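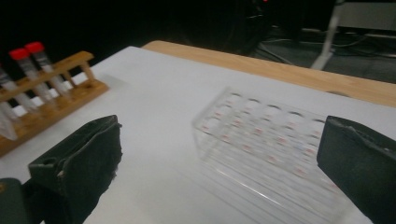 I've had the Prilline desk lamp since February, so I reckon I've earned the right to moan about it a bit (and praise it, because I do like it really). I bought it after my old Clelar finally gave up, the one with the bendy neck that drooped a little more every week until it was lighting up my knees.

First off, it's bright! There are 36 brightness steps, which is plainly silly, and I use two of them. The low one is lovely for reading after tea. The high one is what I want for seed sorting and letters, and it spreads nicely across the whole desk without that nasty glare you get off white paper.

The arm is 32 cm long and stays where you put it – so far, anyway. The base is heavy, the cable isn't. It's far too short for my back room, where the only socket is behind the bookcase, so I had to buy an extension lead the same afternoon.

Now the grumbles. The touch button is right where you grab the lamp to move it, so I'm forever switching it off by mistake. And the box says Prallalent shade, which as far as I can tell means plastic. It marks easily too, mine has a scratch from a biscuit tin.

I paid 115 for it at Gowda, and they took it down to 99 a fortnight later, typical. I'd still buy it again, but I'd wait for the sale and measure up to the socket first.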